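Weld seeds found in well at Fivilbridge

Seeds of weld, a plant once grown for yellow dye, have been found at the bottom of an old well on the edge of Fivilbridge. The well was dug about 2,000 years ago and later filled with kitchen waste, stable sweepings and broken pots. It was uncovered by Pratex, the archaeology firm working on the land ahead of a new access road to Khokhar Farm.

The lowest fill of the well had stayed waterlogged, and plant remains that would rot away in ordinary soil had survived in it. As well as the weld there were flax seeds, pieces of flax capsule, hazelnut shell, blackberry pips and a large number of nettle seeds. 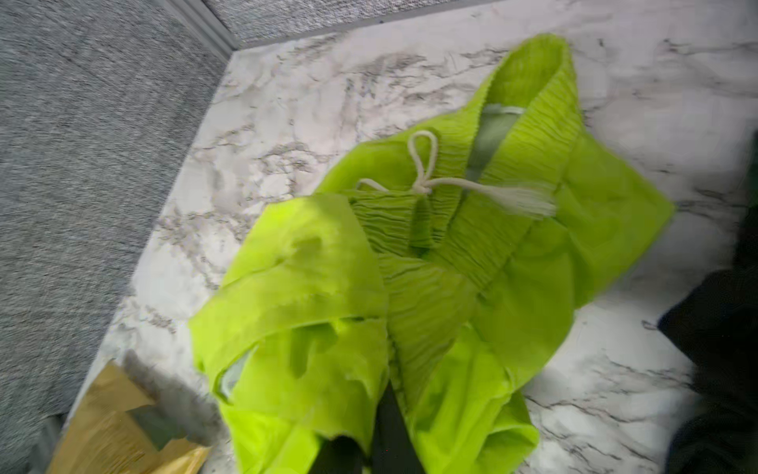

Most of the weld came from a single dark layer near the base, five metres below the present ground surface. It was mixed with stems that have not yet been identified. Jawad Hayat, the plant remains specialist on the project, said this was the part of the find that interested him most.

"Weld grows by itself on disturbed chalky ground, so a few seeds in a well tell you very little," he said. "A whole layer of it, with chopped stems, is harder to put down to weeds. But I would like to see the stems named before anyone writes 'dye works' on a plan."

Weld is a tall, narrow plant with small pale flowers. The whole of it above ground can be used for dyeing, and it was usually pulled or cut and then dried in bundles. It gives a clear yellow on wool and linen when used with alum. Dyed over or under with woad, it gives green. There is no woad in the samples so far, though woad was picked for its leaves, often before it had set seed, and it rarely turns up on digs.

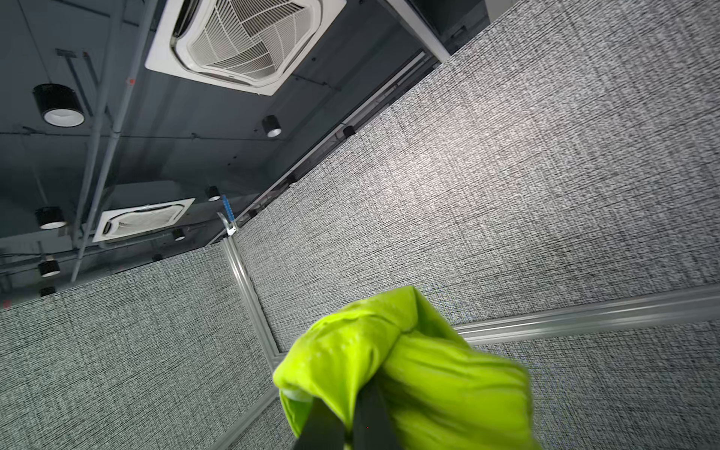
Bright green cloth held between two black gripper fingers.

Two shallow pits to the east of the well may be linked to it. Both were lined with clay and both had been burnt at one end. They held no seeds at all apart from a little charred barley. Irfan Baloch, who is running the dig, said the pits could have been used for heating water, but that malting or simple cooking would leave much the same marks.

"We have a well, two hot pits and some flax," he said. "You could tell several stories with those. I'd rather wait for the chemistry."

Scrapings from the clay linings have gone to the Eninitz laboratory, which will look for traces of plant dyes and of alum. Results are expected in May.
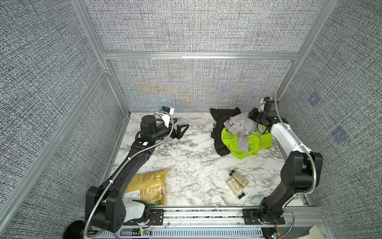
Page 5

The dig team took 70 samples from the well and the area next to it. The waterlogged ones are being wet-sieved in the yard behind the site office, a slow job in which the soil is washed gently down through a stack of meshes. The finest mesh has to catch weld seeds, which are under a millimetre long, black and shiny. The drier samples are put through a flotation tank, where charred seeds and charcoal rise and are poured off to dry on trays.

Flax from the well is being counted separately. It could have been grown for oil or for fibre, and the seeds alone will not settle it. The capsule pieces suggest that whole plants were brought to the spot and threshed there, and Mr Hayat hopes to find waste from the stalks in the samples still to be sieved.
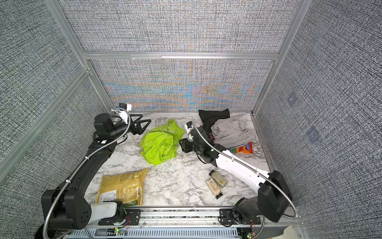

The flotation tank was moved under cover on Wednesday after the water in the outer pipe froze overnight. It is now fed from the farm supply by a hose along the barn wall, and the hose has been put up in the plainest way possible. Sieving carried on while the work was done, and the samples waiting for the tank were kept in sealed tubs.

Work on the road cannot start until the well has been fully recorded. The pottery and wood are being kept in the site store for the time being. A small display of the finds will be put up in Fivilbridge library once the seeds have been sorted, and a bed of weld has been sown at Khokhar Farm for comparison with the old stems.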